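Workstation Safety and Tidiness Check
Site: Bendis, second floor, open-plan desks
Area: window side, partitioned desks
Date: September 18, 2018
Checked by: Charito Mangubat
Form: 393
Previous check: January

Mark each line Yes, No or N/A. Use the comment line wherever the answer is No, or where the desk user needs to do something.

1. Walkway behind chairs clear
Yes.

2. Cables tied and off the floor
No. Two phone chargers hang down on the window side. Ignacio has clips in the stationery cupboard.

3. Partitions firm, panels undamaged
Yes. Tall items should not stand on top of the partition. Please move them to a shelf.

4. Switch boxes and sockets reachable, nothing wet beside them
Comment: keep cups and drink pouches on the other side of the desk. A pouch with a screw cap must be closed when not in use.

5. Desk surface fit to work on
Comment: too many small items. The orange box can stay as a catch-all, but it is to be emptied every Friday and must not be used for food.

6. Medicines put away
No. Tablets are not to be kept in open organisers. Use the drawer or your own bag.

7. Shared items returned
No. The air-conditioner remote belongs in the wall holder by the door — three people asked for it last week.

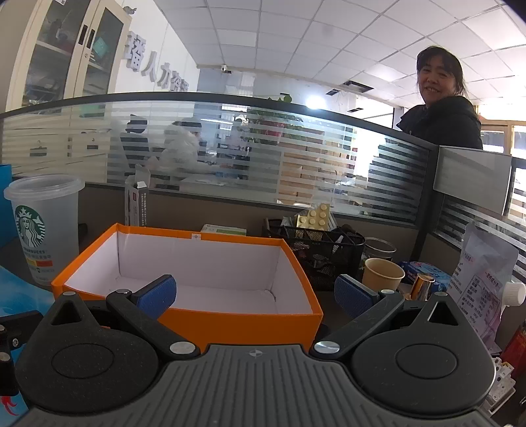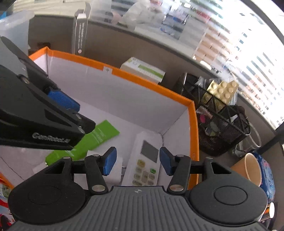
Items 5 and 7: orange box on the desk, with the air-conditioner remote in it in the second picture.

8. Sharp items stored point down or covered
Yes. Scissors and cutters are in the drawer.

9. Drinks in cups with lids
Comment: reusable cups are fine. Paper cups to go in the bin by the end of the day.

10. Empty cartons removed
No. Product boxes are building up again. Flatten what is finished with and take it to the Totel cage on the ground floor. Anything still under guarantee can go in the Nindurton cupboard with a name on it.

11. Window blinds working
Yes, but the cord on the left blind is frayed. Reported under job 170.

12. Desk lamp tested
N/A.

Result: passed with comments. Items 6 and 7 to be put right today, the rest within 7 days. Copy to Ignacio for the cable clips.

Recheck: Charito Mangubat, 10 minutes, no need for desk users to be present. Anyone who wants something left where it is should write it on the back of this form before then.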